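Flendbridge Cloth Pick Kit
Fingertips, wrist camera bracket and grasp data for soft fabric

Part FB-C2 | Ships with: two fingers, two spare tip pads, camera bracket, screws, data download key
Page last revised November 2021

Hi, I'm Saskia Prendergast, and I look after the Cloth Pick Kit at Flendbridge. I also did a good share of the testing behind it, so this page is going to be longer than our other product pages. Skip to the kit notes near the bottom if you already know why you want one!

The kit came out of a question Kojo Quaye kept asking at our bench: why does a gripper that's perfectly happy with boxes and bottles make such a mess of a sweatshirt? Our old routine looked for the highest point on the cloth, went straight there, closed, and lifted. Sometimes we got a lovely single fold. Sometimes we got four layers and dragged the whole pile along, and sometimes the tips shut on air because the cloth had slumped when we touched it.

So we changed what the robot aims for. Our method (we call it Jaker, after the bench we wrote it on) looks for a ridge, meaning a fold with two sloping sides that the fingertips can straddle. It picks the approach angle from the direction of the ridge, comes in with the fingers open just a little wider than the fold, and closes slowly. Then it takes a second look through the wrist camera before it moves anything. That second look is where most of the gain came from, and I'll admit I argued against it for weeks — it adds time to every pick and I thought customers would hate that.
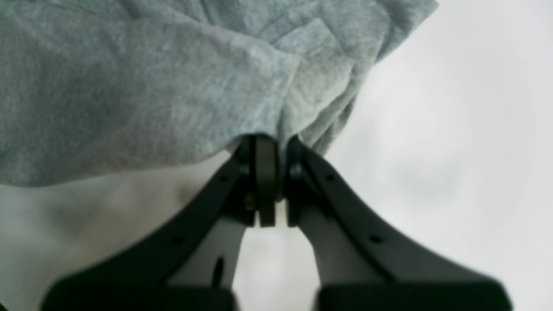 Gray knits were what we cared about most, and they're tougher than you'd think. There's no print to follow, the color hardly changes from one fold to the next, and on a pale table under soft light the shadows are faint. A ridge finder that leans on strong edges gets lost pretty fast. Ours reads the way creases spread out from a point, so it copes with plain cloth much better than the version we started with.

How we tested it

We ran 769 grasps in July, all with the same arm and the same pair of fingers. Cloth was dropped onto the table from a bin, left however it landed, and picked once. Then it went back in the bin and we dropped it again. Tươi Dương wrote the drop routine and Sena Abubakari labeled the wrist camera pictures, going by what was held between the tips: one fold, several layers, or nothing. If she couldn't tell, it got marked unclear and stayed in the set. Please don't filter those out before you've had a look at them, they're some of the most useful ones for training.

Compared with our highest-point routine, the ridge method gave us more single folds and a lot fewer empty closes. The gain was biggest on thick, soft knits. On thin, slippery linings it was small, and on cloth lying completely flat there's no ridge to find, so Jaker falls back to a shallow scoop that pushes up a small fold first. The scoop is okay. I wouldn't buy the kit for flat cloth alone.

We also tried wider tips. They held better but they swept up the layers underneath, and we went back to the narrow ones within a day. Then Estela Insaurralde suggested slowing down the last part of the close, which cost us nothing in hardware and helped more than any pad we'd molded. (I have a drawer full of those pads if anybody wants a souvenir!)

What the second look does

Once the fingers close, the software grabs a wrist view and scores it. A good pinch usually has creases running out from the tips with a point of cloth between them. A bad one tends to have a thick roll on one side, or cloth resting against the tips with nothing pulled in. If the score is low, the fingers open, back off and try the next ridge on the list. We cap that at two retries, then the arm nudges the pile and starts over.

You can change the cap, and you can turn the check off if you're in a hurry. I'd leave it on until you've watched it work on your own fabrics for a while.

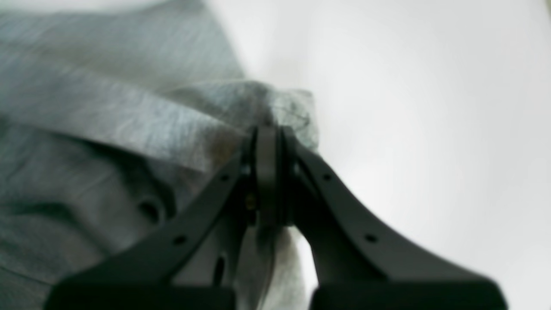 Can I use the grasp data without buying the fingers?

You can, and plenty of labs do. The Owusu download is sold separately and includes the wrist camera pictures, Sena's labels and the finger positions for every grasp. Just keep in mind that a model trained on views of our fingers may need some extra pictures of yours before it scores a pinch properly.

Kit notes

Swapping the fingers takes me 10 minutes with a small driver, and I'm slow. Start all the screws by hand before you tighten any of them. The camera bracket goes on last, and it only fits one way around. After that, run the short setup routine with nothing between the tips so the software learns where they meet.

Check the tip pads every 8 hours of picking. Lint builds up on them, especially from fleece, and a linty pad slides. A dry brush does the job. Please skip solvents — we ruined a pair that way and the surface never gripped the same again.

The kit fits the Trudov wrist plate without an adapter. For other plates, send us a drawing of your bolt pattern before ordering and Kojo will tell you whether we have something that fits.

Replacement pads are sold in pairs. Change both together, even when only one looks worn. The pinch drifts toward the older pad if you don't, and the second look starts rejecting picks that used to pass.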